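Where do I start with Mohamedi? (long walks, headphones, no idea)

Posted in Music Help > Albums and Artists

I've got a 9 mile walk every Saturday and I've run out of things to listen to. A friend played me one Mohamedi song in the car and I loved it, but there are so many records that I don't know which to pick first. I like things that build slowly, and I don't mind if there's no singing. Which album would you start with, and does the order matter after that? 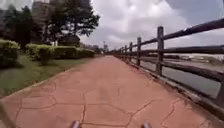
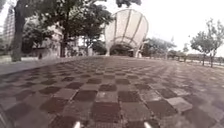 Replies

Clevier
Oh, you've got such a good few weeks ahead of you! Start with Endlow. It's the one where the drums finally get some room, and the second side is more or less one long climb – the guitars don't come in properly until the third track, and when they do it's glorious. It's 18 songs but the short ones fly past. Play it in order the first time, please, no shuffle. The quiet piano bit in the middle sounds like nothing much by itself and then the tune comes back at the very end with the full band and you'll see why it was there.

After that go backwards to the debut. It's rougher and the singing is buried, but you can hear the same ideas trying to get out. I'd leave the live album for last because the crowd is very loud on it and half the fun is knowing the songs already.

One warning – the streaming version of Endlow has a gap between tracks four and five that isn't on the CD. If your player has a gapless setting, check it's on.

tapehiss136
endlow is fine but everyone says endlow. try the first ep, its only 4 songs

Juvau
I'd back Endlow too, though if you like things without singing, the soundtrack record might suit you even better. No vocals at all, lots of organ, and one enormous piece that takes up a whole side of vinyl. I put it on while cooking and burnt the onions. Second-hand copies do come up, so have a dig in the racks before you pay full price!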